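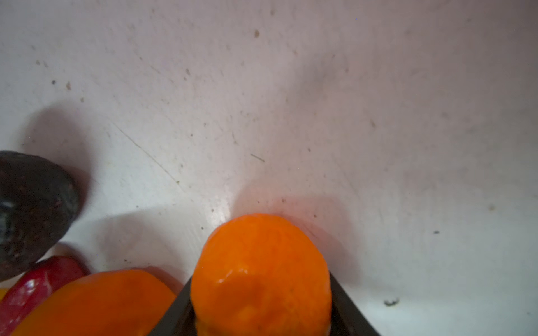

A care package is a box of small good things which people at home send to a soldier, a sailor or a pilot who is working far away. Maybe you have an aunt or a neighbor who is in the military, and maybe your school collects things for such boxes in December. Many children want to put in fresh fruit, and this is a kind idea. But look at the orange at the top of this page, how bright it is with its rind gone. An orange without its rind begins to dry very soon, and even an orange which keeps its rind can become soft and moldy in a box that travels for weeks. So fresh fruit stays at home, and dried fruit goes in the box.

What does "deployed" mean?

When a person in the military is sent to work in another place for some months, we say that this person is deployed. The place can be a base in a desert, an island or a ship which is on the sea for a long time. There are beds and meals there, and usually a small shop. What is missing are the little things from home: the cookies you like, a certain tea, a drawing from somebody who is seven years old.

A veteran is a different word. A veteran is a person who was in the military before and now is not. Many veterans help with packing care packages, and they know very well what is nice to receive.

Where does the box go?

Let us follow one box from the town of Furkenska. The children of the Vidal School fill it on a Friday. Next it goes by truck to the airport in Cararport, which is 850 miles away. There it is put together with other boxes for the same part of the world.

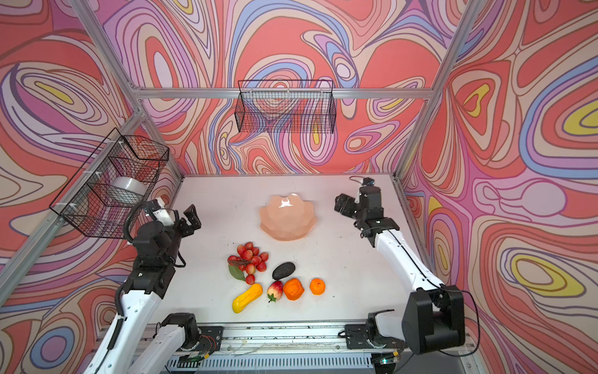
After the airplane lands, the box is still not finished with its travel. It can wait in a big mail room until somebody reads the label and puts it with the right unit. A unit is a group of people in the military who work together. If the unit has moved, the box must move too. A box for a ship may wait until the ship comes to a port, or until a helicopter brings the mail on board.

This is why the address on a military box looks strange. It often does not have the name of a foreign city. It has the name of the person, the unit and some letters and numbers which the mail workers understand. Please copy it exactly, also the parts that look like a mistake.

Who pays for it?

Sending is not free. In Furkenska the families made a soup evening and collected 1,695 dollars for the postage. Postage is the money you pay so that the mail takes your box. With it the town could send 50 boxes last winter.
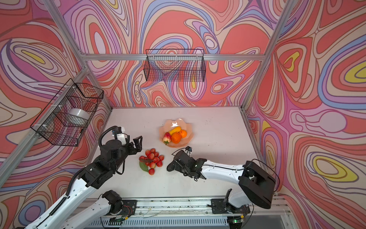 WHAT GOES IN, WHAT STAYS OUT

Good things for the box:
Dried fruit, nuts in a closed bag, hard candy
Warm socks
Playing cards, crossword books, a small ball
Lip balm and toothpaste
Letters and drawings

Things to leave at home:
Fresh fruit and vegetables
Chocolate, if the place is hot
Anything in glass
Matches, lighters and spray cans
Things with batteries, until a grown-up has checked the rules

Some countries have also their own rules about food from outside. A grown-up must write a list of everything in the box on a customs form. Customs are the people who check what comes into a country.

Hedvika Machala was a cook on a navy ship and now she teaches fourth grade. She told her class that soap and candy should be in two different bags. "I ate once a whole bag of caramels which tasted like roses," she said, "and I ate them all anyway, they were from home."

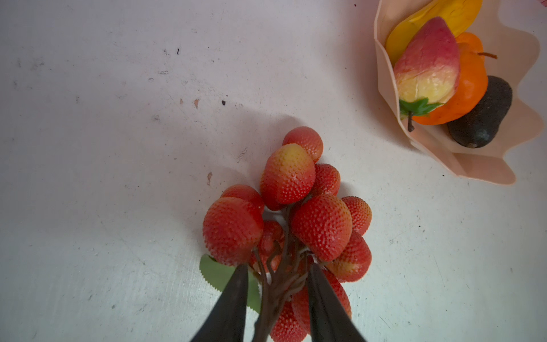

Heavy things belong on the bottom and soft things around the sides. Socks are very good for filling the holes. Before you close the box, shake it a little. If you hear something moving, there is still place for one more sock.

How do I write the letter?

Your letter can be short. Write your first name, but not your home address. You can tell about your dog, your team, the weather, or what you had for lunch. You can ask a question too. Kathleen Mac Suibhne, who received such letters when she was deployed as a nurse, says that her favorite one was only about a loose tooth. She wrote back to ask if it had come out.

An answer does not always come. The person may be busy, or the mail may be slow, and it does not mean that your letter was not read.

Words to remember

Care package: a box of small presents and useful things for somebody far away
Deployed: sent to work in another place with the military
Unit: a group which works together
Postage: the money for sending mail
Customs: the people who check things coming into a country
Veteran: a person who was in the military before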